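Datasets > Robotics > Household > Incident data

# Gidemach Stop-Fault Set

README, revision of September 2020

## What you are downloading

A collection of recordings from a two-arm mobile robot behaving badly in furnished rooms. If you came for laundry being folded to gentle applause, there are other datasets, and they have nicer websites. Ours is made of the sessions in which the robot drove on after it had been told to stop, plus enough well-behaved sessions to compare them against.

The set holds 44 sessions. In 13 of them the base kept moving after a stop command. In the other 31 it stopped when asked, and we are as grateful as anyone would be for a machine doing the bare minimum.

The robot goes by Forsyth in the logs. You will see the name in every file header, and in one operator note spelled with an extra letter and a word we took out.

## The fault, short version

The operator pad sends two kinds of stop. One freezes the arms. The other halts the base. Pressing the big button is supposed to send both. On the software we were running, the arm stop was handled first, and the arm controller then spent a while reporting in great detail that it had stopped. The base stop sat in the same queue behind all those reports, waiting its turn like a person with one item behind a full cart.

So the arms went perfectly still and the base carried on at whatever speed it had. From the operator's chair this looked like a stop. The arms are what you watch. They fill the bottom half of the head camera, they were steady as fence posts, and the status light on the pad had gone the right color. Only the room was moving.

The worst case in the set ran up to 39 inches past the point where the button was pressed. That one ended against a couch, which took it well.

## The fault, longer version

Three things had to line up, and in a lived-in room they line up more often than you would like.

First, both arms had to be under load or holding a raised pose, so that the controller had joint states worth reporting. Arms tucked in for travel send very little, and the base stop gets through at once. All of our acceptance tests were done with the arms tucked in. Draw your own conclusions; we have drawn ours.

Second, the base had to be turning. A straight roll is cut off by a separate bumper check when something is close ahead. A turn isn't, or wasn't. The check looked forward along the direction of travel and had no opinion on what the corners were doing.

Third, the head camera stream had to be on. It shares the link with the pad, and with the stream on, the queue drained more slowly. We record video in every session because this is a dataset, so the third condition was met by our existing at all.

The bench rig in Deltville never showed the fault. It has arms, a pad and a camera, but no wheels, and a robot with no wheels is very good at stopping.

## Where it was recorded

Two sites. Deltville is our lab, with a padded test floor and tape lines. Horkanau is a rented ground-floor home with tile, real furniture and people going about their day. All the runaway sessions come from Horkanau. The tile is smooth, the rooms are full, and the arms were up nearly the whole time since most of the household tasks call for it.

People were in the room during some of these sessions. No one was hurt. One operator has a bruised shin from the rescue of a floor lamp, and the lamp is fine.

## What is in each session

- `head.mp4` — the head camera, as the operator saw it
- `joints.csv` — both arms, all joints, commanded and measured
- `base.csv` — wheel speeds and the odometry built from them
- `pad.log` — every button press and stick move, with the pad's own clock
- `notes.txt` — whatever the operator typed afterward, lightly cleaned

The pad clock and the robot clock don't agree. There is a sync file at the top level with an offset for each session. Use it. If you skip it you will find several sessions in which the robot appears to stop before the button is pressed, and you will write to us about it, and we will send you back to this paragraph.

Faces were removed from the video by hand. Legs, feet and slippers were left in, because a stop-fault set with no people in the way would be missing the point.

## Labels

Each session has a single row in `labels.csv`:

- `stop_ok` — base halted within the limit
- `overrun` — distance traveled after the press, in inches
- `arm_pose` — tucked, mixed or raised
- `contact` — none, soft or hard
- `override` — whether someone used the red switch on the robot itself

Pay some attention to `override`. The switch on the body cuts wheel power directly and worked each time it was used. It also requires walking up to a moving robot and reaching past two arms, so we don't recommend it as a user interface.

Overrun was measured from the odometry and then checked against the video. In 2 sessions the wheels slipped and the numbers disagree. We kept the video figure and marked the row with an asterisk, which your CSV reader will hate. Sorry in advance.

## Looking at the video

Motion blur is your best clue. When the base is turning, the far side of the room smears while the arms stay fairly sharp, as they ride along with the camera. An early draft of our labeling script threw out blurry frames as low quality. It threw out the fault. Please don't repeat this.

The reverse mistake is also open to you. A blurry room tells you the camera is moving. It doesn't tell you that anyone has pressed stop. For that you need `pad.log`, and for `pad.log` you need the sync file. See above.

## What we changed

The base stop now has its own channel and shares it with nothing. The arm controller may still talk as much as it likes, to itself. The pad light stays amber until the wheels report zero speed, where before it turned green as soon as the command had been sent. We found it strange that anyone had thought "sent" and "done" deserved the same color, until we looked up who wrote it, and it was us.

The turn check now covers the corners of the base. Acceptance tests are run with the arms raised, the stream on, and the base turning.

## What this set is not good for

Don't train a driving policy on it. It would learn from a robot that was ignoring its driver. Don't use it to estimate how often stops fail in general, either: once we knew the recipe, we went looking for the fault on purpose, and the ratio reflects our stubbornness. The task labels are thin. Most say "tidy" and a few say "tidy?" with the question mark, which we have preserved.

Depth was never recorded. The depth camera was on a shelf in Deltville from March onward, awaiting a bracket.

## Known problems

- Some joint files begin a few rows late. The video is complete.
- The left and right arm columns were swapped in the first release. They are right now. The left ones too.
- Operator notes are in several spellings of English.

## Terms

Free for research and for fixing your own robot. If you find the same fault in your own stop path, we'd like to hear about it — misery, company and so on.

## Comments (4)

**wheelslip**: We had nearly the same thing, except our chatty process was the battery monitor. Checked after reading this and our light also goes green on send. Great, there goes my weekend.

**grout_lines**: Is the overrun measured from the press on the pad or from when the robot received it? The column description could be read either way.

**Gidemach maintainers**: From the press. The person in the way doesn't care when the packet arrived. Will fix the wording.

**tuckedin**: Removing the asterisks broke my script, which I had written to handle the asterisks. Please put them back.

Contact: use the form on the project page | © Gidemach project | Back to top

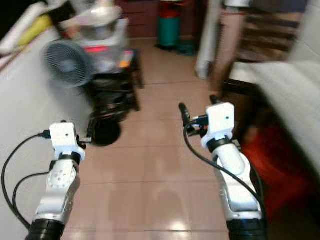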